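Kitchen & Bath Walls Floors Paint Ask a Question

Guides > Walls > Tile > Cleaning Grout

How to Freshen Up Old Grout

I put off cleaning the grout in our kitchen for two whole winters (I kept telling myself the tile was just "that color"), and I do wish I'd started sooner, because it's a slow job but a pleasant one once you have the radio on.

Start by wiping the wall down with warm water and a drop of dish soap, and let it dry. Then stir baking soda and water into a paste, something like thick pancake batter, and spread it along the lines with an old toothbrush. Do a small patch at a time, or it dries out on you before you get back to it!

Leave the paste alone while you have a cup of coffee, then scrub gently, back and forth, and rinse with a damp sponge. Change your water often. I went through 2 sponges on one wall, so keep a spare handy.

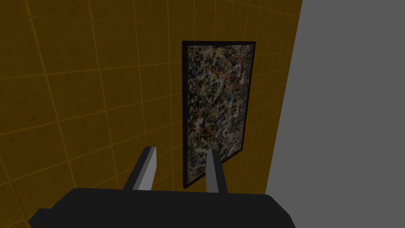 Should I seal the grout afterward?

Sealing is worth doing if your grout is the cement kind, but let the wall dry overnight first. Brush the sealer on thinly, wipe any extra off the tile before it sets, and keep a window open while you work.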